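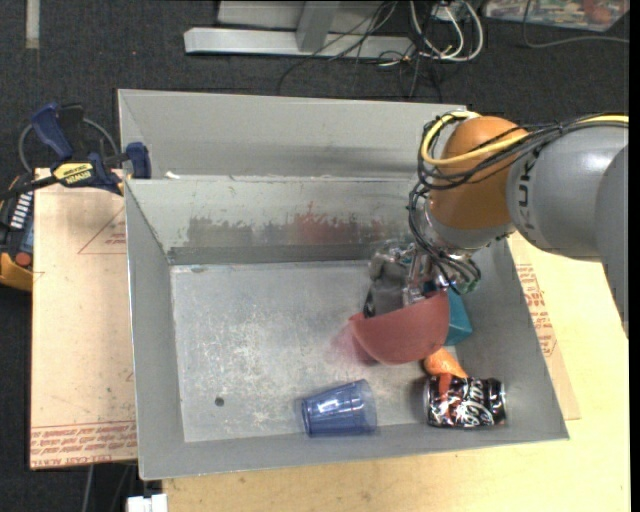

Tronetby Returns Department - Bin and Bench Guide

Filed under: How-Tos / Bins & Totes

Section 2. Setting up and clearing the metal bin

The grey metal bin will outlive all of us, and it has the scratches to show it. Set it up properly at the start of a shift and it will ask very little of you afterward.

1. Turn the bin so the tall back panel faces away from you. The low front wall is the one you reach over. Both ways have been tried, and one of them hurts.

2. Check the ledge between the two back panels. Scraps of paper go there to retire. Pick them out by hand.

3. Wipe the floor with a damp cloth and dry it. You are after grit and spills. The whitish scratches are permanent, so please stop at one pass.

4. Leave the small round hole in the floor open. Vaughan Donnelly once plugged it with putty, neatly, and spent the afternoon getting the putty out again.

5. Put in hard goods only: bowls, blocks, lidded tubs. The limit is 40 pounds.

NOTE: A bowl that lands on its side may stay on its side. It still counts as returned.

NOTE: Red marks on the back wall should be rubbed once with a dry cloth. If they stay, they live here now. Do not open a ticket.

CAUTION: Keep hands and sleeves out while the arm is in the bin. It has no interest in your sleeve, but it is strong.

6. When the bin is clear, sign the sheet and call Keegan Sutcliffe at extension 2074. Let it ring - he is usually at the far end of the aisle.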